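Noemi Pennington picked up on the second ring and asked if I minded her eating toast while we talked. I didn't, so if my recording crunches a bit in the first ten minutes, you know why.

I'd wanted to talk to her ever since a friend sent me her newsletter, Cidari, where she writes up the crosswords she sets and (this is the good part) the ones she throws away. She has 889 abandoned puzzles in a folder on her laptop. "Most of them died in the bottom left corner," she told me. "I get greedy up top, I put in all these lovely long answers, and then I'm down there trying to convince myself that a word nobody's used in fifty years is fair game."

She started at fourteen, on graph paper, with her grandfather's dictionary. He solved in pen and she was furious about it. "I wanted to make one that would force him to cross something out," she said. Did she manage it? "Once! He put OTTER and it was STOAT moved over one square. He didn't talk to me until dinner."

These days she sets for a small puzzle magazine called Verkside and does a themed one every January for its subscribers, all 3,251 of them. She knows the number by heart, and I got the feeling she worries about each one. I asked what a complaint letter looks like in her world. 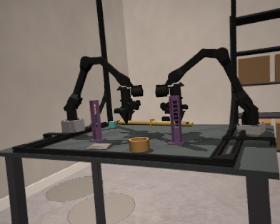
"Oh, they're wonderful," she said, and went off to find one. I could hear drawers. The one she read me was two pages long and concerned a single clue about rhubarb. The writer felt it should have been called a vegetable. Noemi wrote back and agreed, and they've been sending each other clues ever since – he's getting pretty good, she says, though he leans too hard on anagrams.

I had to ask about clues, because I'm hopeless at them. I can get halfway through an easy grid and then I just sit there with my coffee. Her advice was to stop reading the clue as a sentence. "Cover up half of it with your thumb. Then cover up the other half. One of those halves is usually just telling you the answer." I tried it the next morning and got four more than usual, so I'm passing it along.

What she won't do is use a computer to fill a grid. She tried it for a month and hated how the finished puzzles felt. "It was like eating somebody else's sandwich. Perfectly good sandwich! I just kept wondering who'd made it."

She's working on a book now, 209 puzzles in all, with her notes in the back. I asked how far along she was. There was a long pause and some more toast.

"I've got the title page," she said.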